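Holzwerken-Forum Hilfeecke
Handwerkzeuge und Schärfen

Hobel reißt bei Kirsche aus, trotz frisch geschärftem Eisen

Zbigniew Jasińska
Mitglied, Beiträge: 123

Hallo zusammen,

ich baue gerade einen kleinen Beistelltisch aus Kirsche und komme mit der Platte nicht weiter. Verleimt ist sie aus vier Brettern, die Fugen sind dicht, daran liegt es nicht. Beim Verputzen mit dem Hobel reißt mir aber an zwei Stellen die Faser aus. Einmal neben einem kleinen Ast, einmal ziemlich genau in der Mitte, wo das Holz im Brett die Richtung wechselt. Drehe ich die Platte um und hoble von der anderen Seite, wird die eine Stelle besser und die andere schlechter.

Zum Werkzeug: Ich habe einen alten Putzhobel aus Eisen, Marke Lestard, vom Flohmarkt. Sohle auf einer Glasplatte mit Schleifpapier abgerichtet, das hat einen ganzen Samstag gekostet. Das Eisen habe ich auf 25 Grad geschliffen und auf dem Wasserstein abgezogen, es rasiert Haare vom Unterarm. In Fichte und Linde bekomme ich damit Späne, durch die man Zeitung lesen kann. Nur in der Kirsche eben nicht.

Was ich schon versucht habe: weniger Span, schräg schieben, Sohle wachsen. Schräg schieben hat ein bisschen geholfen. Die Spanklappe sitzt 2 mm hinter der Schneide, so stand es in dem Heft, das beim Hobel lag.

Meine Fragen:
Muss ich mir für solches Holz einen anderen Hobel kaufen, also einen mit steilerem Winkel? Ein Bekannter schwört auf seinen Gustton, der kostet aber mehr als das Holz für den ganzen Tisch.
Oder soll ich die Stellen einfach mit der Ziehklinge nacharbeiten? Ich habe eine, bekomme damit aber nur Staub und keine Späne.
Und kann man die schon ausgerissenen Stellen noch retten, ohne dass die Platte hinterher eine Mulde hat?

Die Platte ist jetzt 21 mm dick, geplant waren 20. Viel Luft habe ich also nicht mehr.

Danke schon mal
Zbigniew

Spanfalter
Mitglied, Beiträge: 9

Schleifen. 80er, 120er, 180er, fertig. Ich habe auch mal mit Hobeln angefangen und es bei Kirsche wieder gelassen. Mit einem Exzenterschleifer bist du in einer halben Stunde durch und nach dem Ölen sieht kein Mensch den Unterschied.

Wenn du unbedingt hobeln willst, feuchte die Stelle vorher mit etwas Spiritus an. Hat mein Vater so gemacht, weiß aber nicht, ob das bei Kirsche genauso geht.

Leimtopf_Ulm
Moderator, Beiträge: 500

Hallo Zbigniew,

einen neuen Hobel brauchst du dafür nicht. Der Fehler steckt in dem Satz mit der Spanklappe. 2 mm Abstand sind für grobes Hobeln in Ordnung, zum Verputzen ist das viel zu weit. So weit hinten macht die Klappe praktisch gar nichts, außer das Eisen zu halten. Sie soll den Span kurz hinter der Schneide nach oben knicken, bevor er sich ins Holz hinein aufspalten kann. Dazu muss sie bis auf wenige Zehntelmillimeter an die Schneide heran.

Ich gehe in dieser Reihenfolge vor:

1. Spanklappe prüfen
Klappe auf das Eisen legen, leicht anziehen und gegen das Licht halten. Zwischen Klappe und Spiegelseite darf vorn kein Lichtspalt sein. Bei alten Hobeln ist da fast immer einer. Dann die Unterkante der Klappe auf dem Stein abziehen, und zwar so, dass das hintere Ende etwas tiefer liegt als der Stein. Dadurch liegt sie später nur ganz vorn auf. Bei Spalt schieben sich feine Späne darunter und der Hobel stopft nach drei Zügen.

2. Vorderkante der Klappe anschleifen
Die meisten Klappen laufen vorn sehr flach aus. Ich gebe ihnen eine kleine Fase von 50 Grad oder etwas mehr und poliere sie. Ein paar Züge auf dem feinen Stein reichen. Die Fase muss nicht breit sein, der Span ist ja auch nicht dick.

3. Klappe einstellen
Schraube nur handfest, Klappe vorschieben, bis du von der Spiegelseite her gerade noch einen feinen hellen Strich Eisen siehst. Dann festziehen und noch mal hinschauen, beim Anziehen wandert sie gern nach vorn. Wenn sie über die Schneide rutscht, ist die Schneide hin und du fängst beim Abziehen wieder an. Ist mir oft genug passiert.

4. Hobelmaul nicht zu eng stellen
Klingt verkehrt, weil überall steht, dass ein enges Maul gegen Ausrisse hilft. Mit eng gestellter Klappe braucht der Span aber Platz nach oben. Wenn du beides zumachst, verstopft der Hobel. Den Frosch also so stellen, dass er mit der Hinterkante vom Maul fluchtet.

5. Probieren, aber nicht auf der Platte
Nimm ein Reststück aus demselben Brett und hoble es absichtlich gegen die Faser. Sitzt die Klappe richtig, kommt der Span gerade und steif heraus und rollt sich nicht mehr ein. Sind die Späne geriffelt wie eine Ziehharmonika, ist sie zu nah dran, dann eine Winzigkeit zurück. Das Schieben geht schwerer als vorher, das ist normal.

6. Reststücke zusammenhalten
Die Probestücke aus einem Brett bündele ich mit einem Gummiband und schreibe mit Bleistift die Hobelrichtung auf die Kante. Kleine Gummis taugen auch beim Anleimen schmaler Umleimer an Musterstücken, wo jede Zwinge zu schwer ist. Eine Tüte davon hält ewig.

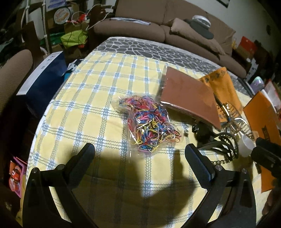

7. Erst dann an die Platte
Eisen vorher noch einmal frisch abziehen. Haare am Unterarm sagen wenig, Kirsche ist deutlich härter als Linde und die Schneide lässt früher nach, als man denkt. Ich ziehe beim Verputzen einer solchen Platte mindestens einmal zwischendurch nach.

Zu den vorhandenen Ausrissen: Mit dem Fingernagel drüberfahren. Was du kaum spürst, geht mit drei, vier feinen Zügen über die ganze Fläche weg. Bitte wirklich über die ganze Fläche, einzelne Stellen tiefer hobeln sieht man später im Streiflicht. Du hast 1 mm Reserve, das ist bei Zehntelspänen eine ganze Menge. Und ob die Platte am Ende 20 oder 19,5 mm hat, ist bei einem Beistelltisch egal.

Zur Ziehklinge: Staub heißt, dass kein Grat dran ist oder dass er schon wieder umgelegt ist. Kante mit der Feile gerade und rechtwinklig machen, auf dem Stein abziehen, Flächen flach mit dem Stahl abstreichen, dann die Kante mit leichter Neigung. Zwei bis drei Striche mit wenig Druck. Die meisten drücken zu fest. Um den Ast herum würde ich auf jeden Fall mit der Ziehklinge fertig machen, dort wechselt die Faser auf so kurzem Weg, dass auch ein gut eingestellter Hobel mal hängen bleibt.

Spiritus oder Wasser kann man machen, es weicht die Fasern an und schadet bei sparsamer Anwendung nicht. Ich brauche es nur bei Hirnholz.

Zum Schleifen sage ich nichts, das ist Geschmackssache. Mit 80er würde ich auf eine gehobelte Fläche allerdings nicht mehr gehen.

Zbigniew Jasińska
Mitglied, Beiträge: 123

Danke euch beiden. Die Klappe hatte tatsächlich einen Spalt, auf der linken Seite konnte man fast ein Blatt Papier durchschieben. Habe sie gestern Abend abgezogen und nach Augenmaß so nah wie möglich gestellt. Am Reststück reißt jetzt gegen die Faser so gut wie nichts mehr aus, beim ersten Versuch war ich zu dicht und hatte die Ziehharmonika.

An die Platte gehe ich erst am Wochenende. Eine Sache noch: Das Eisen ist im Hobel etwas seitlich verschiebbar und läuft nach einer Weile schief. Liegt das am Keil oder am Seitenhebel?

Leimtopf_Ulm
Moderator, Beiträge: 500

Vermutlich die Klemmschraube vom Deckel, eine halbe Umdrehung fester. Wenn die Verstellung dann schwergängig wird, wieder ein Viertel zurück. Sollte es trotzdem wandern, schau nach, ob der Frosch fest sitzt. Die beiden Schrauben liegen unter dem Eisen, und beim Umstellen vom Maul vergisst man die gern.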